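FOR IMMEDIATE RELEASE
November

WESAR OPENS ITS WINTER DRAWER: A BEDROOM SORT-OUT FOR PEOPLE WHO OWN ONE HEAD AND SEVERAL TOQUES

JESMONT: Wesar, the household sorting service that has spent the past two winters politely asking people why they keep what they keep, today announced the Winter Drawer, a bedroom-based program for the sorting, folding and putting away of cold-weather things. It begins this month in Jesmont and Fahy and will run until the snow goes, a date on which Wesar declines to be drawn.

The program covers hats, mitts, scarves, soft bags, pyjamas, blankets and quilts. It does not cover boots. Wesar has tried boots.

A Winter Drawer visit takes 60 minutes and happens on the bed. Everything from the drawer, the closet shelf and the back of the bedroom door is put on top of the covers, where it can be seen in daylight by its owner, in some cases for the first time since the Woltano bus stopped running evenings. Each item is then picked up singly and given a place. Items with no place go in the bag by the door, and the bag by the door leaves with us.

"People expect a system with coloured labels," said Aisling Mac Mathúna, who founded Wesar and still does the Fahy visits herself. "I own a label maker. It's in a drawer somewhere. What I do is hold up a hat and ask if you wore it last year, and then I wait. The waiting is most of the fee."

Ms. Mac Mathúna developed the method in her own spare room, after guests asked if there was a bed in it. There was, under the blankets.

The bed was chosen as the working surface after trials with the floor, the dining table and, briefly, a chesterfield. The floor was hard on the knees. The dining table produced good results until supper. A bed is the right height for most adults, and its main drawback, that a person must eventually sleep in it, has proved useful in getting visits to end on time.

Dark knitwear receives particular attention. A black hat and a black bag, dropped into the same heap at the end of March, will spend eight months passing themselves off as one another, and a good many households have left for work holding the wrong one. Wesar recommends laying dark items on the loudest blanket in the house. Flowers are good. Lettering is better. Clients who own only tasteful grey bedding may borrow something.

Knitted hats are laid flat with the cuff folded once and stored in a shallow drawer, cuffs all facing the same way. Rolling is permitted. Stuffing one hat inside another is how we got here. Soft bags are emptied before folding, pockets included, and the contents returned to the client without comment. Last winter's pockets yielded a great deal of tissue and a library card belonging to someone in Woltano, who has been told.

Quilts go at the top of the closet, folded in thirds and then in half, with the thickest at the bottom. Cartoon prints are sorted along with everything else. Wesar takes no position on the age at which a person should stop owning penguins.

The company expects to handle its 1,000th hat before the new year. There will be no ceremony, although Ms. Mac Mathúna has said she may sit down.

Visits can be booked for mornings or afternoons. Clients are asked to have the bed made beforehand, to keep the cat in another room if the cat can be reasoned with, and to refrain from tidying in advance. Wesar can tell. A second person in the household is welcome to take part provided the two have agreed beforehand who owns the good scarf.

Bags collected at the door are checked over and passed on through the Jesmont clothing exchange, which accepts clean winter wear in any colour and most conditions. Single mitts are accepted too. The exchange keeps them in a bin and reports that now and then two of them match.

Households in Woltano may join a waiting list. Wesar is aware of the demand there and of the hill.

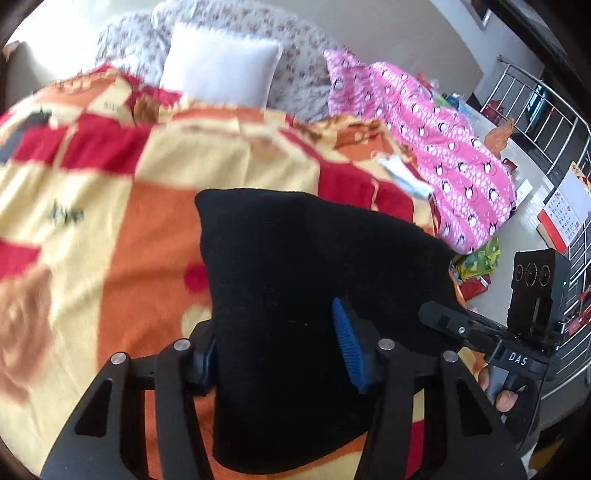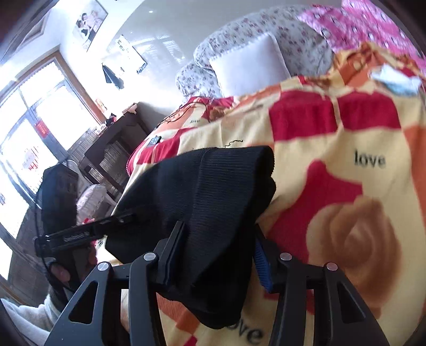 Black winter-drawer pieces over a patterned blanket: a fuzzy fabric bag (first photo) and a knitted beanie with a folded, ribbed cuff (second photo).

About Wesar
Wesar sorts, folds and puts away household things in Jesmont and Fahy. It has been asked to do garages and is thinking it over.

Media contact
Aisling Mac Mathúna, Wesar, Jesmont. Calls are returned after 4 p.m., when the last bed has been given back.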